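In Defence of the Strap

by Antonina Holovko

Every house I have ever lived in has had a drawer that wouldn't open properly, and every time the culprit was a cord. You pull, it gives you two centimetres, and then some loop inside catches on the frame and you're there with a butter knife, muttering. I grew up with one of those drawers, I married into another, and for a good many years I ran one of my own that I was almost proud of. So please take what follows as the opinion of a reformed sinner and not of a naturally tidy person, which my family would be glad to tell you I am not.

My view, and I hold it more firmly than I hold most of my politics, is that a cable should be coiled by hand and closed with a hook-and-loop strap, and that it's worth the half minute it takes.
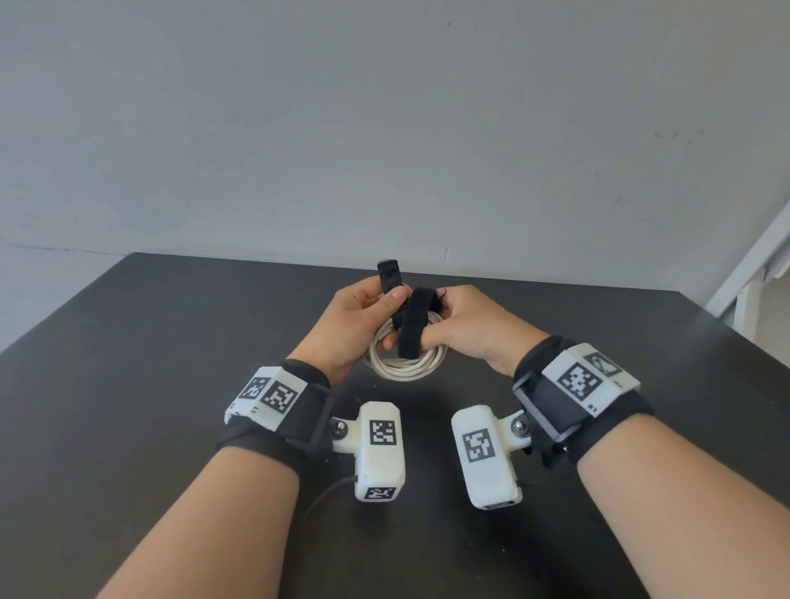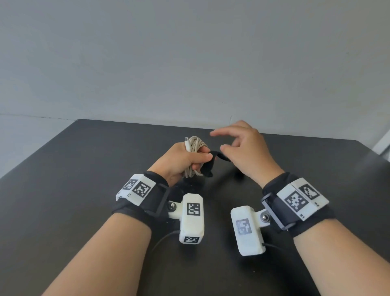

A pale cable and a bit of black strap, and both hands busy. I find there's something very settling about that little job. You can't do it while scrolling on your phone. One hand has to mind the loops or they'll spring off in every direction, and the other has to deal with the strap, which always seems to want to curl the wrong way at first. It's the same sort of pleasure as pairing socks, or folding a fitted sheet on the rare day it cooperates.

The case against twist ties

My neighbour Fedir Panasiuk is a twist-tie man, and we have been arguing about this over the fence since July. He saves them from bread bags and keeps them in a jar, and I do admire the thrift of it. But a twist tie bites. It pinches a thin cord in one narrow spot, the paper wears away, and then you have a bare little wire poking at you every time you reach into the basket. Rubber bands are worse, if you ask me. They dry out and go gummy, and you end up picking bits of old rubber off a perfectly good charger.

A fabric strap is kinder. It's wide and soft, it spreads the squeeze across the whole bundle, and you can open it one-handed with a baby on your hip (I have done this more often than I'd like). Yes, the ends fray eventually. I don't mind a frayed end. Mine still grip well enough, and I bought a packet of 20 so long ago that I've forgotten what I paid.

How tight is too tight

Here is where I part ways with the truly neat. My sister-in-law Khrystyna winds her cords into hard little bricks, and they do look marvellous lined up in the cupboard, but I can't help feeling sorry for them. I like a loose, easy ring, big enough to get my fingers through, with the strap snug and no more than snug. I leave the plug somewhere I can find it, too. There are few things more irritating than undoing a whole bundle to learn which sort of end it has.

I'm less strict about labels. I tried them one winter, with masking tape and my best printing, and within seven months half had fallen off and the other half said things like "old one, keep?" These days I go by colour and by guesswork, and I'm right often enough to carry on.

What I will say to Fedir, and to anyone else with a stuck drawer, is to start with the one cord you use most. Coil it tonight, strap it, and put it back where it lives. You can leave the rest of the drawer until you're in the mood.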